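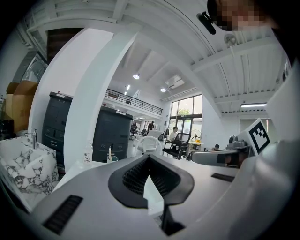

Projet Mornon – point d'avancement pour Vundine
12 juin 2024
À l'attention de Denise Kershaw

Bonjour Denise,

Je t'avais promis un point court et il ne le sera pas, désolée ! Il s'est passé pas mal de choses depuis notre dernier échange, dont une qui m'a fait passer de mauvaises nuits, alors je préfère te raconter ça dans l'ordre plutôt que de remplir le tableau habituel (il est en annexe quand même, je sais que ta direction y tient).

Où on en est

La collecte avance. On en est à 3 957 démonstrations enregistrées avec la pince à main Rorka, toutes confondues : prendre, poser, ouvrir, ranger, verser. En février on ramait encore avec les câbles qui se débranchaient au moindre geste un peu large, et ça, c'est réglé depuis qu'on a changé les connecteurs. Les gens prennent la pince, ils font leur geste, ils recommencent, et le soir on dépouille. Les premiers entraînements sur le bras ont donné de bonnes choses sur les objets rigides. Sur le mou, sachets, chiffons, éponges, c'est encore très moyen.

Jusque-là, tu aurais eu ton rapport court.

L'incident

On faisait un essai sur le bras avec le modèle de la semaine, un exercice tout bête : attraper un gobelet, le déplacer, le lâcher. Le bras est arrivé au bon endroit, bien propre, et puis la pince s'est fermée beaucoup trop fort. Gobelet écrasé. Bon, un gobelet, ça arrive. On a relancé, le deuxième y est passé aussi, et au troisième essai le collègue qui tenait le poste a voulu retirer les morceaux coincés entre les mors. La pince s'est refermée sur son index.

Il va bien. Une belle marque, une heure de glace, pas d'arrêt de travail. Je te le dis tout de suite parce que c'est la première question que tu m'aurais posée. La déclaration interne a été faite le jour même et je te joins la copie.

Maintenant le moins glorieux : il y avait deux problèmes, et le deuxième est entièrement de notre fait.

Le premier, c'est le capteur d'ouverture de la pince à main. Il dérive. Plus l'appareil tourne longtemps, plus il annonce des mors ouverts alors qu'ils sont déjà en train de serrer. À l'œil, celui qui fait la démonstration ne remarque rien du tout, il serre comme il faut. Mais dans les fichiers, l'ouverture enregistrée est fausse, et le modèle apprend tranquillement qu'il faut continuer à fermer. J'ai passé une soirée entière à superposer les courbes de début et de fin de séance, et l'écart saute aux yeux dès qu'on sait quoi chercher. (Avant de savoir quoi chercher, on était trois à jurer que c'était l'entraînement qui avait mal tourné...)

Le deuxième, c'est qu'on a mis la main dans la pince avec le bras sous tension. La consigne existait, elle était même affichée. Sauf que l'arrêt d'urgence coupe aussi le calculateur, qu'il faut ensuite tout relancer, et que du coup tout le monde avait pris l'habitude de passer par la pause logicielle. Or la pause logicielle arrête le bras et laisse vivre la pince ! On ne l'avait jamais vérifié. J'aurais dû, c'est moi qui signe la fiche de poste.

Ce qu'on a fait depuis

Le bras est resté à l'arrêt 9 jours. J'ai hésité à le relancer plus tôt, pour ne rien te cacher, avec le calendrier qu'on a. Je suis contente d'avoir tenu.

Pendant ce temps-là :

Arrêt d'urgence recâblé. Il coupe maintenant la puissance du bras et de la pince, et le calculateur reste allumé. C'est Van Dijk qui est venu faire l'intervention, avec un essai signé à la fin. Plus aucune excuse pour préférer la pause.

Pause logicielle corrigée. Elle fige aussi la pince. On la garde pour le confort, et la fiche de poste dit en toutes lettres qu'elle n'autorise pas à approcher les mains.

Effort de serrage plafonné côté bras, directement dans le variateur, quoi que demande le modèle. On a écrasé quelques gobelets de plus pour trouver le réglage, exprès cette fois.

Remise à zéro du capteur en début de séance puis à chaque changement de tâche : mors fermés à vide, mors ouverts en butée, et le logiciel refuse d'enregistrer si les deux valeurs ne tombent pas dans la tolérance. Les opérateurs râlent un peu. C'est vrai que ça casse le rythme.

Et les données ?

C'est là que ça pique. On a repris les séances une par une et 14 d'entre elles sont touchées au point que je ne veux plus m'en servir telles quelles. Les images sont bonnes, la trajectoire aussi, il n'y a que l'ouverture de la pince qui est fausse. On a donc une piste pour les récupérer : recalculer l'ouverture à partir de la vidéo, en suivant les mors. Sur les premiers extraits c'est encourageant, sur les objets sombres beaucoup moins, et je ne te promets rien. En attendant elles sont mises de côté, marquées comme telles, et aucun entraînement ne peut aller les chercher.

Les modèles entraînés avant l'incident sont retirés du bras. On repart d'un jeu propre, plus petit.

Côté calendrier et argent

La démonstration sur objets souples glisse, je ne vois pas comment faire autrement. Je préfère te le dire maintenant que la veille. Pour les objets rigides on tient la date. L'intervention de Van Dijk passe sur la ligne maintenance, donc pas de rallonge à demander de ce côté. En revanche j'aimerais changer le capteur sur toutes nos pinces, pas seulement le remettre à zéro, et ça n'était pas prévu. Le fabricant de la Rorka a nos courbes depuis l'incident, j'attends sa réponse avant de t'envoyer un chiffre. S'il reconnaît le défaut, ce sera peut-être pris en charge. Sinon je reviendrai vers toi avec un devis et mon plus beau sourire.

Ce que j'attends de toi

Un accord écrit pour décaler le jalon « objets souples », même par simple mail. Et dis-moi si Vundine veut voir le rapport d'incident complet ou si la déclaration jointe suffit. Il est rédigé, il me reste à faire relire la partie électrique.

Le bras a redémarré hier avec la nouvelle procédure, à vitesse réduite, et il y restera jusqu'à ce que toute l'équipe ait repassé l'habilitation. Si tu veux venir voir un essai, préviens-moi la veille, que je te garde un créneau.

À bientôt !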